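Ticket 723 – Kodcombe digital release, wrong track order and missing metadata on two storefronts
Queue: Distribution support
Product: Fullard delivery portal
Priority: Normal
Status: Resolved, follow-up pending

Summary as submitted

Label account Wullen reports that the album Kodcombe was delivered through Fullard to all selected stores. On two of them the tracks appear in alphabetical order instead of album order, and the composer field is blank on every track. The remaining stores show the release correctly. The physical edition is not affected. Artist name is Baran, one word, no featured artists.

Oct 11, 2024 – entry 1

Confirmed on both storefronts from a logged-out browser. Cached pages ruled out by checking from a second connection. Album title, artwork and release date match the portal. Audio previews play and belong to the titles they are listed under, so the fault is limited to sequence and credits.

Entry 2

Pulled the delivery package from the portal. Sequence numbers are present in the release file and run in the right order. Composer names are present as well. The package passed validation with no errors and 91 warnings, nearly all of them the same message about an optional language tag. Buried in that list are two warnings of a different type:

W-SEQ: sequence number supplied as text, expected integer
W-CONTRIB: contributor role not recognised, value ignored

Neither one blocks delivery. Stores with a tolerant importer read the values anyway. The two affected stores discard them, then fall back to sorting by title.

Entry 3

Asked the label how the metadata was entered. Reply: uploaded from a spreadsheet, using a template saved before the last portal update. The old template pads single-digit track numbers with a leading zero and stores the column as text. It also uses the role "Writer", which has been replaced by "Composer" and "Lyricist" as separate values.

Advised the label not to take the release down. A takedown and fresh delivery can break the link to existing play counts and saved playlists. A metadata-only update keeps the same product code and recording codes.

Entry 4

Steps sent to label:

1. Download the current template from the Catalogue tab.
2. Copy values only from the old sheet. Do not paste formatting.
3. Set the track number column to whole number.
4. Replace "Writer" with "Composer", "Lyricist" or both.
5. Upload as Metadata update, audio unchanged.
6. Check the recording codes against the original delivery before pressing Send.

Entry 5

First update rejected by the portal. Error: recording code mismatch on track 4. The label had typed a zero where the original has the letter O. Corrected in the sheet and uploaded again. Second update accepted. Language tag warnings remain and can be ignored for this release.

Entry 6

First store refreshed after about 136 minutes. Track order correct, composer credits showing. Second store still displaying the old order. Its importer runs overnight, so no action taken.

Entry 7

Second store now correct. Label has checked both pages and agrees. One remaining query from the label: the credits on the second store list the composer but no lyricist. This is a display choice at the store's end – the value is in its feed, confirmed against the delivery receipt.

Internal notes

Old template is still reachable through a saved link in the help pages. Request raised to redirect it. Request also raised to move W-SEQ and W-CONTRIB from warning to error, with a target of the November portal build. Until then, filter the validation report by type before closing any sequence complaint, as the language tag messages will push everything else off the first page.

Ticket stays open until the redirect is live. Requester does not need to reply.

Attachment 1

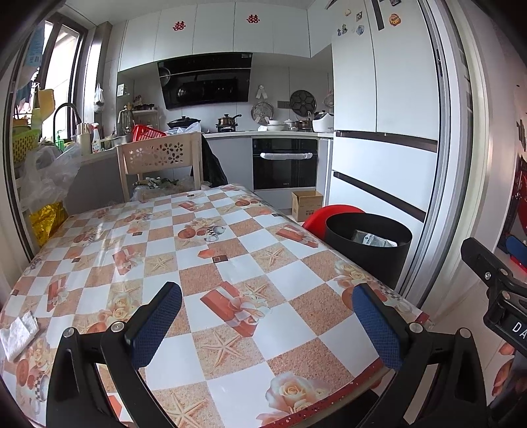
Table with checkered plastic tablecloth, kitchen end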